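3.2 Collecting the demonstrations

Earlier versions of the Karkar set were recorded by teleoperation, and it shows. The arm moved as if it had been told bad news. Operators paused before each grasp, corrected, paused again, and the policy we trained on those recordings learned the pausing better than the grasping. For the present set we took the arm out of the loop and put the gripper in the operator's hands. A person holding a tool picks things up at something close to the speed at which people pick things up, and most of the hesitation went away.

The station at Cirkcombe is a blond wood table between black curtains, with numbers taped on the carpet so that operators who change tables between sessions can write down the right one. The hand-held gripper (Figure 2, top) is held in both hands, one around the body and the other at the grip. Its cables run off the table. We asked operators to keep them out of the work area, a request they granted for the first few minutes of most sessions. 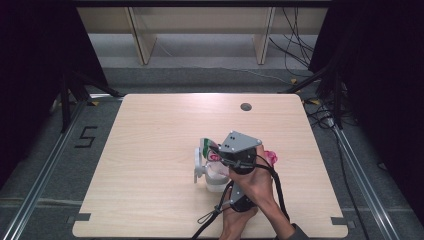

Each session began with a short list of objects and a goal written in one sentence, such as "clear the table" or "put the bag with the cup." We kept the sentences vague on purpose. In a pilot run we had supplied step-by-step instructions, and got back 84 nearly identical episodes of people obeying step-by-step instructions. Under the vague wording, two operators given the same goal seldom picked the same object first, and one would regularly approach from a side the other never tried. The written protocol, last revised on 25 June 2020, now runs to a single page, down from a document that Guido Amato described in his review as a novel with no plot.

Objects were sorted into rigid and soft before recording. Cups, boxes and the like are rigid. They stay where they are put, and a policy can do well on them while understanding very little. Soft objects are where the set earns its keep. A plastic shopping bag has no fixed shape, no obvious handle once it has collapsed, and a printed side that may or may not be facing the camera. Vadico, our previous detector, was trained mostly on rigid goods and reported crumpled bags with great confidence as several other things.

Operators were told only that a bag should be lifted by whatever part offered itself. In practice they went for corners and folds, pinching a small amount of material between the fingertips. We had expected wide grasps across the middle and had set the finger opening to suit, a decision we then spent a good part of October undoing. 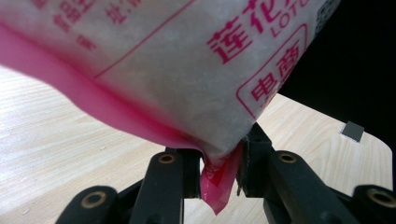 The pinch grasp causes trouble later in the pipeline. With so little material between the fingers, the measured finger gap at closure is almost the same as for an empty grasp, and our first automatic filter threw out 52 good episodes on the grounds that nothing had been picked up. We replaced it with a check on the tool camera's view over the second after closure, which asks whether anything near the fingertips moves with them. The new filter is slower and has its own blind spots, mainly dark cloth against the curtain, but it no longer punishes operators for being deft.

After filtering, 238 soft-object episodes remained. Each was labeled by 2 annotators working separately, who marked the moment of first contact and the moment of release. Agreement on release was good. Agreement on first contact was poor for bags, for the plain reason that a bag tends to be touched several times before it is grasped, and people differ on which touch should count. We kept both labels and let the Chauvin training script draw one at random for each pass over the data. Averaging them was tried and produced a contact time at which, quite often, neither annotator believed any contact was taking place.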